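Clullcombe Family Sleep Project: progress report to the Sinstead Fund
17 Oct 2025

Quick one this period, full accounts to follow with the year-end pack.

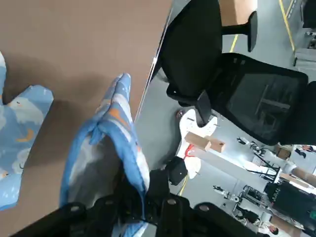
Where we are

Home visits going well. 41 families signed up, mostly from the Skorside end of town, a few referred by the clinic. Waiting list open again. Evening phone line now runs Monday to Thursday, Friday dropped, hardly any calls.

Bedding packs: going out with the first visit now instead of the second. Parents asked for this back in the spring and it should of been done sooner. Fitted sheet, blanket, blackout blind, the bedtime booklet. Cloud-and-moon print still the favorite with the under-fives.

Booklet: 2,000 printed, 1,000 already out through the schools and the library. Spanish version proofed, at the printer. Arabic version held up, translator wants page six redone (the bit on naps is confusing in English too, to be fair).

Money

Spent $1,377 on blinds and fixings, over what we planned. Old supplier closed, so we moved to El Sherbiny, who deliver but charge for it. Would like to move the underspend on room hire across to cover this. Please confirm by email, no form needed as far as we know.

Problems

Two visitors left over the summer. One post filled, other readvertised. Visits in the north half are running late as a result, families have been told.
Sleep diaries coming back half empty. Trying a shorter one, one week, tick boxes only.
Van needs tires before the cold weather.

Next

Spanish booklets out to schools.
Parent evening at Skorside, late October, room booked, childcare not sorted yet.
Short diary trial, results in the next report.
Intervew for the visitor post.

Receipts attached seperately.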